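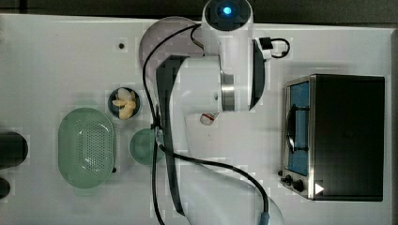 The arm on the prep bench at Kimisgate, with the colander and bowls to one side and the small oven to the other.

Kitchen automation at Kimisgate: where we are

The arm has been on the prep bench in the Kimisgate test kitchen since October, and several people at the other sites have asked what it does and what it means for the kitchen teams. This item covers what has been decided so far and what is still open.

The project is called Drerorari. It is run jointly by the kitchen team and the engineering group at Hondov. The aim is to find out which of the small, repeated jobs in meal kit preparation can be passed to a machine, and which should stay with people. It covers the test kitchen only. Production kitchens are not part of it this year.

What the arm is being set up to do

The first tasks are simple ones: picking up small ingredients, moving them between bowls and a colander, and placing trays in and out of a small toaster oven for the sample bakes. Kitchen staff chose these from a list of 81 separate steps that they wrote down over the summer. Chopping and peeling were on the list but were left out of the first stage. Anything involving a knife stays with staff, and there are no plans to change this.

Sample bakes were picked early because they break up the day. The person on samples has to stop what they are doing and go back to the oven again and again, often while trying to write up notes on the previous batch. The test kitchen ran 657 sample bakes last year, and most of them were small.

Bowls and colanders are the same ones we have always used. The team asked for that at the start, as they did not want to learn a new set of containers to suit the machine. It has made the setting up slower. Engineering have had to teach the arm each item separately, and the deeper bowls are still causing trouble.

What changes for staff

No posts are being removed as a result of Drerorari. This was put in writing before the arm was ordered and it applies to agency staff on long bookings as well as permanent staff.

The rota has changed slightly. There is now a bench shift from 7.30 in the morning until 1.00, during which one member of the kitchen team works alongside the arm. They set out the ingredients, start each run, check the result and record any faults. The shift is voluntary for now and is paid at the same rate as a senior prep shift. If it becomes a permanent part of the rota, the grade will be reviewed.

Training takes two half days at the Priedītis workshop, followed by a supervised shift at the bench. You do not need any background in computing. The first group said that the safety part was clear but that the part on fault codes went too fast, so that section has been rewritten and now comes with a printed sheet.

Some of the comments from the kitchen have been less positive, and they should be reported too. The bench shift can be dull when runs are going well and tiring when they are not. Two of the team found that they missed handling the food, and have gone back to ordinary prep. Others said the bench felt crowded – with the arm in the middle, there is less room to lay things out, and the oven had to be moved to the end. A second table has been requested.

Working near the arm

Please keep bags, cups and phones off the bench. Do not move the cables, even if they seem to be in the way. If something falls during a run, press stop first and then pick it up. Cleaning of the bench is done by the person on shift, with the power off, and the cleaning team should leave it alone until told otherwise.

What happens next

The first stage ends after 2,000 completed runs. The results will be shared with all kitchen staff before any decision is made about a second stage, and there will be a meeting at Kimisgate with time for questions.

If you would like to try a bench shift or come and watch one, put your name on the sheet by the test kitchen door or ring extension 143.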